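Home Archive Notes Contact

Cell rules I keep coming back to

January 22, 2022 by Celis
2 min read

I got an email in October asking for the checklist we use on the small peg-and-block station. There was no checklist then, only things people did. I have written it down since, and this is most of it.

First, the reset. Every run starts from the same state, and the state is written on a card next to the stop button. If a part is out of place, the run does not count. We logged 2,762 runs on the Orkine project and had to throw out 470 of them. Most of those came from sloppy resets. The arm itself was rarely at fault.

Second, speed. We keep the arm slow whenever a person can reach into the work area. It does not matter that the parts are light. A finger caught between a gripper and a fixed block is still a caught finger. Anghel, the shop that did our fixtures, asked for the same rule during setup and I was glad to see it in writing.

Third, fixtures get screwed down. Tape is fine for a morning of trying positions. After that, drill the holes. Check the screws at the start of each shift and write your initials next to the time.

Fourth, cables. Move the arm through its full reach by hand before you run anything, and watch the cable the whole way. If it touches a part or pulls tight at any point, reroute it and start over.

Fifth, one change at a time. If you swap finger pads, do not also move the block. I broke this rule myself last year and lost 72 hours of comparison data, so I have no standing to lecture.

Sixth, low walls are for parts. They keep a dropped piece from rolling onto the floor. They are not a guard, and they should never be listed as one in the risk assessment. I have seen that done twice.

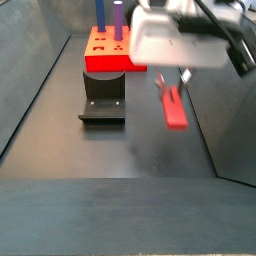
Red bar in the gripper, with the black holder and the peg block to its left.

A word on held parts. Do not hit stop and then reach in to take the piece. Lower it to the floor of the station, open the fingers, back the arm off, then stop. It adds nearly 10 seconds. If the stop was an emergency, leave the part where it is until the arm is locked out.

The Idodance group uses a longer version of this list with a sign-off sheet for each section. I have asked if I can post it. Until then, copy the card idea at least, and put it where you can read it from the stop button.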